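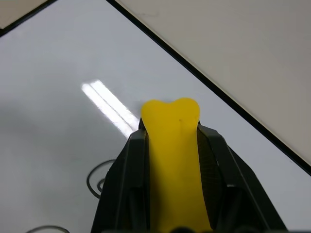
Fig. 1. Wrist camera view: yellow object held between the fingertips in front of the board.

Unit 4: Recording demonstrations by hand and by remote control

Two ways of showing the arm a task are used in this course. In hand guiding, you hold the arm and move it through the task yourself. In remote control, you move the Fodia handset and the arm follows. Both are saved in the same format, so the training script does not need to know which was used.

The board task

Each pair records 30 demonstrations. Start every one from the home position and stop recording once the fingers have opened and the arm has backed away.

Grip the object at its narrow part, just under the two lobes. Look at the wrist view before you move off. The lobes should stand clear of both fingertips, as in Fig. 1. A low grip tends to let the object tilt when it touches something.

The board is shiny and picks up the ceiling lights. Leave the lights as they are for the whole session. If the reflection moves because the arm has moved, carry on.

Pauses of more than a second or two should be trimmed in Woo. Failed attempts go in a separate folder and are not deleted.

Last year's set

The July set has 2,318 demonstrations, of which 1,672 were made by remote control. It is on the Nesano drive and may be used for Exercise 2, but not for Exercise 3.

Reading for next time: handout 5, sections 1 and 2.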